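Prureo opens assembly data room for two-handed robots

23/10/2024

Prureo has begun recording assembly work on two-armed robots at its new data room, with the aim of building a large set of examples for a learning system it calls Anton.

The company, which makes control software for small factories, said it wants 1000 complete recordings before it trains the next version. It has been gathering them since July, first on a single test bench and now on four stations that run side by side.

Each recording shows one short job from start to finish. An operator guides both arms by hand controls from a nearby desk while the robot stores joint positions, hand positions and the view from its head camera. The operator then marks the recording as good, poor or failed. Failed runs are kept as well, as Prureo says the system learns to recover from a slip only if it has seen slips.

The jobs are drawn from the sort of light assembly still done mostly by hand: placing a round part, fitting a piece over a peg, sliding a plate into a slot. The fixtures sit on a flat board that can be lifted out and swapped for another layout. There are 40 layouts in the present set, and operators change board at the end of every block of recordings so that the system does not simply learn one arrangement by heart.

A white board with upright pegs, a slotted plate and an open tray is among the layouts in use, worked by both hands from opposite sides.
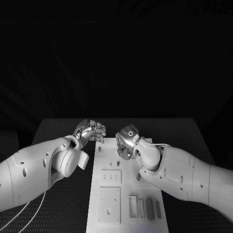
Slower than planned

Progress has been slower than the company first hoped. Guiding two hands at once is tiring, and operators now work for no longer than 2 hours before handing over. Prureo also threw out its earliest recordings after finding that the clocks on the arms and the camera had drifted apart – a fault it says has been corrected on every station.

Billow, a maker of pumps and valves, is paying for part of the work and has supplied drawings of the fittings it would most like to see handled by machine. It will have early use of the trained system at one of its plants but will not own the recordings.

A second system, Song, is being trained on the same material by a separate team at Prureo. It uses written instructions alongside the camera view, so each recording is also given a one-line label saying what was done. The labels are typed by the operators and checked by someone who did not take part in the run.

Prureo said it would release a small part of the set to universities once the labels had been checked. It has not given a date for that, or said which of the layouts will be included.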